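Document Handling at Sorting Stations: Frequently Asked Questions

2018-04-18
By Roxana Escobar, Records Services, Restalov

Which papers may be brought to a sorting station?
Stations accept loose printed sheets only. Stapled or bound items should be directed to the Braltura counter, where Walter Palomino's team will separate them. Each deposit is limited to 100 sheets.

How should sheets be laid out before they are sorted?
Place them face up and flat, with a clear space between one sheet and the next.

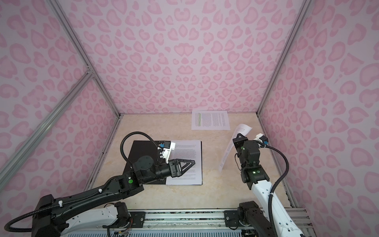

Does highlighting or coloured text affect how a sheet is filed?
Colour is recorded at intake but does not determine the category. A page with a band of green highlighted lines down its left column, such as the one lying near the back wall, is filed by its heading like any other. The same applies to the sheet on the black board, which has a few short lines in blue towards its lower edge. Clients who rely on colour for their own purposes should note this on the deposit form.

May I use my own board under a sheet?
Yes, provided it is rigid and lies flat on the tabletop.

How long are sorted papers held?
Papers are held for eight weeks and then returned to the depositing office. Extensions of two weeks may be requested in writing from Heriberto Bermúdez.

Who may collect papers on behalf of a client?
Any person named on the deposit form, upon presentation of identification.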